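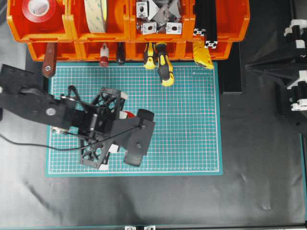 Cutting mat with the orange bins behind it, two tiers, tapes upper left.

List home | Threads | Next in thread | Reply | Search

30 April 2026
Posted by Fouzia Sandhu

Re: [workbench] One bin per thing, tools out front

Butt wrote:
> I moved everything to open bins in February and I'm never going back.
> Tape in one, brackets in the next, handles hanging on the front where
> you can grab them. Saves me 17 minutes a day, easy. Drawers are dead.

I'd like to know how you timed that. Seventeen minutes a day is a lot of looking for tape.

I have the same sort of setup, so this isn't drawer loyalty talking. The bin of gray corner brackets works fine. They're heavy, they all do one job, and I can see them from my chair. Red tape in one bin and the wide double-sided in the next is fine too, although an open bin does nothing to keep dust off the sticky edge, and I've thrown out the end of more than one roll.

What I don't buy is hanging tools in front of the lower tier. Every time I want something out of those bins I'm reaching past screwdrivers, and one of the handles comes down onto the mat — right where I'd like to lay a straightedge. You wrote "where you can grab them." I mostly knock them.

Greslow's post last month said to label everything. Labels on a bin with no lid? I can see what's in it.

Has anyone tried the Latach rail, mounted off to the side? The Trenitz one wants 180 mm of clear wall and I don't have that. I'd take a report from somebody who has used it for longer than a weekend.

Fouzia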